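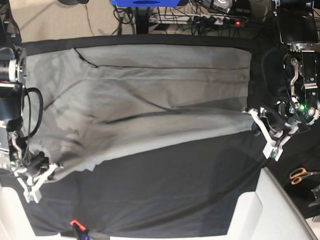

Statement from the Office of the Jarnlow Municipal Ombudsman, 31 Oct 2023. Thread follows.

1/ The Office has completed its review of the street lighting contract awarded to Skakier in April. The full report has been sent to the city council and to the public prosecutor.

2/ The review covered 466 invoices. Of these, 217 carried no signed record of delivery. The Office asked the public works department for the missing records twice and received only part of them.

3/ Two members of the bid panel did not declare paid work for Sembiring, a subcontractor named in the winning bid. City rules require such work to be declared before bids are opened.

4/ The Office makes no finding of criminal conduct. That question belongs to the prosecutor and the courts. All persons named in the report were given the chance to reply, and their replies are attached in full.

5/ Ombudsman Tiruwork Assefa has asked the council to suspend further payments under the contract and to hold a public hearing within 3 weeks.

6/ The opposition group on the council has asked that the Gorasance road contract be reviewed as well. The request has been received and a decision will be posted on this account.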